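Refinishing a tabletop vs. just waxing it

ofrota
Posted February 2, 2026

Moved into a place in Lerville and the table came with it. Pale top, lots of grain. I'd like to put something on it before the kids start using it for homework. 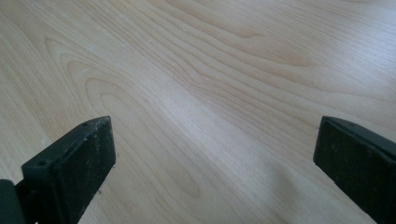 Reply 1
graincheck

First thing to settle is whether the top is solid, veneer or laminate. Look at the end. If the lines on top carry on down over the edge as end grain, it's solid. If there's a strip glued on, it's one of the other two. Loops like those show up on real flat-sawn boards and on printed tops too, so the pattern alone won't tell you.

If it's laminate, put nothing on it. Soap and water.

Reply 2
Ganton_Dave

I'd skip all that and wax it. Paste wax, thin coat, buff after 17 minutes. I've done three tables that way and they look fine.

Reply 3
graincheck

Wax on laminate just smears and picks up dust. Wax on bare wood won't stop a water ring either. With kids I'd want a wipe-on poly, if it turns out to be wood.

Reply 4
Ganton_Dave

Poly looks like plastic. We disagree on this every time it comes up.

Reply 5
mrs_tolliver

Satin poly doesn't, if you keep the coats thin. Three coats, light sanding between them, and let it sit a few days before you put anything heavy on it. Mine has had two kids and a sewing machine on it since September.

Please don't start with a power sander. Veneer can be very thin and you'll go through it at the edges.

Reply 6
ofrota

Checked the edge. There's a strip, and it's lifting a little at one corner. Underneath there's a stamp that says Flirnen and the number 105. Does that mean anything to anyone?

Reply 7
graincheck

Not to me. Put a drop of water somewhere out of the way, on a spot with no polish. If it darkens after a few minutes it's wood with not much finish left. If it just sits there, it's laminate or the finish is still good.

Reply 8
Ganton_Dave

Glue the strip down first, whatever it is. Wood glue, painter's tape, leave it overnight.

Reply 9
ofrota

Will do the glue tonight and the water test tomorrow. Thanks all.

Osvaldo Frota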